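みかんの保存、カウンター出しっぱなし派いる?

1 :nomu_kago
箱で買ったみかん、下のほうからカビた。30個くらい入ってたやつ。
今は玄関に段ボールのまま。冷蔵庫は野菜室がもう満員。
キッチンのカウンターに鉢で出してる人、どのくらいもつ?暖房は朝晩だけ。
あと鉢のおすすめあれば。予算2,396円まで(ポイントの残り、半端ですまん)

2 :yuzu_to_neko
段ボールはフタ開けて、ヘタ下にして並べ直し。間に新聞。
つぶれたのが1個あると周りも全部いく。買った日に底まで見る、これだけでだいぶ違う

3 :ばんちゃ
うちは出しっぱなし。鉢に入れるのは食べる分だけ。
残りは北側の廊下。1月なら余裕で11日もった。それ以上は食べちゃうから知らん

4 :tana_oroshi
出しっぱなし反対。コンロの近くだと皮がしなしなになる。
うちの実家もそれで毎年ダメにしてた。野菜室あけたほうが早い

5 :ばんちゃ
>>4
コンロの横に置くとは言ってない…
しなしなのほうが甘い気もするし

6 :tana_oroshi
>>5
甘くなるんじゃなくて水分抜けてるだけでは

7 :yuzu_to_neko
皮しなしな好きはいるよ、うちの父とか。けんかしないで

8 :csizma_e
ハンガリーから来て日本は長いです、Enikő Csizmadiaといいます。みかん大好き。
鉢は浅いほうがいいです。深いと下が見えない、忘れる、カビる。
わたしはMolettonの浅い木の鉢を使ってましたが、しみができたのでガラスにしました。ガラスは洗うのがらく

9 :nomu_kago
>>8
ガラスいいな。重くない?
Nomdenの陶器のやつ気になってたけど深そう

10 :csizma_e
>>9
重いです、でも動かさないので平気。
Nomdenは持ってないけど店で見ました、深かった。みかん山盛りにするならいいけど

11 :hako_mikan
プラムとみかん一緒に入れてるけど平気?
うち果物ぜんぶ同じ鉢なんだが

12 :yuzu_to_neko
>>11
りんごは離す。プラムも熟れてくるとほかの果物に影響するから早めに食べな。
2、3日なら気にしない、わたしは

13 :tana_oroshi
混ぜるのもあんまり。プラムは汁が出たら終わりだし、底にキッチンペーパー敷かないとべたべた

14 :hako_mikan
ペーパーは見た目がな〜
せっかくのガラスなのに

15 :ばんちゃ
鉢の下に何か敷くのはどう?うちは直置きでカウンターにこすり傷ついた。
Helttonのコルクのやつ200円で買ったけど、すぐボロボロ粉が出る。おすすめしない

16 :hako_mikan
うちは製菓用のシリコンマット。洗えるし滑らない。くまの柄。
貼っとく
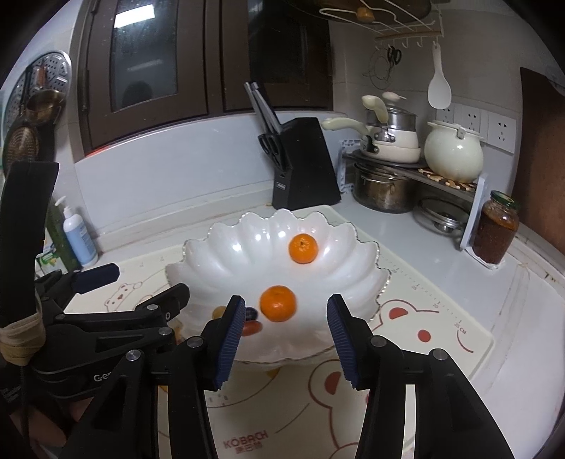

うちの果物置き場。ふちが波々のガラス鉢、みかんと濃い紫の丸いのほか。下がくまマット

17 :nomu_kago
>>16
鉢かわいい!!こういう花びらみたいなふちのがほしい
みかん少なめに入れるのがコツか。つい山にしてた

18 :tana_oroshi
これくらいの量なら出しててもいいかも。
ただプラムは先に食べて

19 :hako_mikan
>>18
食べます笑
マットは目盛りついてるから生地のばす時もそのまま使う。果物どかすのがめんどいけど

20 :csizma_e
鉢、大きくていいですね。洗うときシンクに入りますか?わたしの、ぎりぎり

21 :hako_mikan
>>20
斜めにすれば入る。ふちの波のとこは古い歯ブラシで洗ってる

22 :ばんちゃ
後ろのラックの鍋のほうが気になった。クリーム色の、重ねてあるやつ。傷つかない?

23 :hako_mikan
>>22
間にふきん挟めばまあ。急いでる時はそのまま重ねちゃうけど…

24 :yuzu_to_neko
鍋はスレチ〜
主はとりあえず今夜、箱の底を見る!カビたのは袋で捨てて、隣のやつは拭いてすぐ食べる

25 :nomu_kago
見た。さらに4個だめだった…
残りは新聞はさんで廊下に移動。鉢はCsonkaのガラスの浅いのをポチった、送料で予算ちょっと出たけどまあいいや
届いたらまた書きまう

26 :ばんちゃ
書きまうw
だめなの4個で済んでよかったな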